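Stidalik: our hand-held gripper, from first drawing to October

A gallery from the Egan robotics club

I am the one who keeps this page for our club, and I also keep the parts drawer, so please forgive me if I write more about screws than about people. The project is called Stidalik. It is a gripper which a person carries in the hand, with a camera looking down at the fingers. We record small household jobs with it, and afterwards the students try to teach our bench arm, Flandlow, to do the same jobs. The pictures and notes are in the order in which I would show them to a visitor.

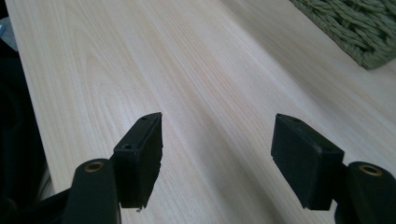
The fingers were the longest part of the work. Shabnam Jadoon drew the first version on paper before she opened any software, and I still have the sheet. Her idea was that the arm of the finger and the pad should be separate pieces, so that when a pad is worn we change only the pad. We argued for one whole evening about the joint. I wanted a plain hole in the arm, and Shabnam wanted a metal ring set into it, and the brass-coloured rings on the two arms tell you who won. The pads are flat and matte, with small holes in them, and they tilt toward each other over the table. The lower edge of the left one is a little ragged, and I have asked twice that somebody take a file to it. When we record, the pads should come close to the wood without touching it. New members find this difficult at first, and they press down as if they are stamping a letter.

Notes from the bench

The colour of the pads. We had a long discussion about white pads, which would be easier to see on dark cloth. We stayed with black because most of the tables we work on are pale. Orla Lynch made one white pair anyway, and they are in the drawer with her initials on the bag.

The table. A surface with a lot of grain is good practice for us. The first program that Orla wrote became confused by long thin lines and believed they were the edges of objects. She spent most of a month on this problem. The present program is calmer, but it still dislikes stripes, and we do not let it near a tea towel.

The screws. Please use the short ones. The long ones go through the pad and come out on the gripping side, and then they scratch whatever you pick up. I have put the short screws in the jar with the green lid and the long screws in the tin. If you are not certain, hold one against the drawing on the wall, which is printed at full size.

The grip itself. You squeeze the handle slowly until the fingers meet, and then you open again before you begin. We do this at the start of every recording so that the program knows where "closed" is. It takes only a moment, and it has rescued many recordings that would otherwise go in the garbage.

What we have recorded

At the time of writing, our folder holds 491 recordings. Of these, 28 were set aside for testing, and the program has never been trained on them. Shabnam chose the test set by pulling numbers from a cup, which I consider a perfectly scientific method.

The jobs are simple ones: picking up a spoon, moving a cup to a mat, folding a cloth one time. We chose them together at the first meeting of the term. There was a strong vote for peeling a mandarin, and I have written it on the list for next year.

Each student records in pairs. One person holds the gripper and the other person watches the screen and calls out when the fingers leave the view. After four recordings they change places. This rule came from Orla, who noticed that the hand becomes tired before the person does, and tired hands make jerky recordings.

The competition

We will bring Stidalik and Flandlow to the Vandis student day in October. Every team receives a table, one power outlet and four minutes to show its work to the judges. We practised the four minutes last week and needed almost seven, so Shabnam is cutting her explanation of the joint. She is not happy about it. I have promised her that the full explanation will have its own page here, with the paper drawing scanned in colour.

Two things remain before we go. The cable at the back of the handle needs a proper clamp, as at the moment it is held with tape. We also need a second set of pads, fitted and tested, in case the first set is damaged on the way.

For members

If you have taken pictures of your own at the bench, please put them in the shared folder under your name and add one line to say which version of the fingers was used. Version 2 has the rings and version 1 does not. Without that line I have to guess, and I am often wrong.

The bench is open after four o'clock. Bring your notebook, and please return the small hex key to the hook when you have finished with it.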